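Gerkex arm keeps pulling past the drawer stop

tinplate_oh
Posted 7:40 am

Looking for ideas on a fault before I run this thing again. Gerkex arm on a kitchen cart, Wirell controller, stock gripper. The task is to pull a small drawer open, then move on to the next item. It ran 26 cycles fine. On the next one the arm reached the end of the drawer travel and kept pulling. The organizer slid toward the counter edge and I hit the stop. Force limit is set to 60 N and the log shows no trip.

Same counter, same organizer every time. Firmware was updated in October and I have not touched it since.

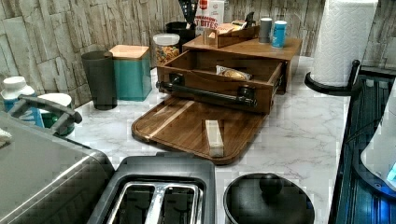 The station with the drawer out. Bar handle on the front, cutting board right below it.

The log has a 14 second gap right before the overrun. Has anyone seen that?

boson_bench
Posted 8:15 am

The gap is your problem. The Wirell drops force readings when its buffer fills up and holds the last good value. If the last value was low, the limit never trips. Restart the controller every 5 cycles until you find what is filling it.

marl_k
Posted 8:52 am

I don't agree that it's the buffer. A light wooden organizer on a smooth counter will slide well before you get to 60. The arm may have done what you told it to. What does it take to move that thing by hand? Put a luggage scale on the handle and pull.

tinplate_oh
Posted 9:30 am

Tried the scale. It slides at 14 N with the drawer all the way out. So marl_k is right that the limit was way too high. It still doesn't explain the gap, or why the arm went past the position target.

boson_bench
Posted 9:48 am

Right, there are two faults. Lowering the limit does nothing if the reading is frozen. I would not run it with a hand anywhere near that counter.

quietferry
Posted 11:05 am

We had the same overrun with a Dissanayake wrist sensor. The cable was pinched at the second joint and dropped out only at full reach. Check that before you blame the controller. Also clamp the organizer down – that part takes a minute.

marl_k
Posted 11:20 am

Clamping hides the problem. If it's clamped and the limit is still 60, you pull the drawer front off.

quietferry
Posted 11:31 am

Clamp it and lower the limit. I didn't say leave it at 60.

tinplate_oh
Posted 4:10 pm

Pulled the sleeve back at the second joint. The jacket is worn through on the sensor cable. New one is ordered. Arm stays powered off until it gets here, and I'll set the limit below 14 before the first run.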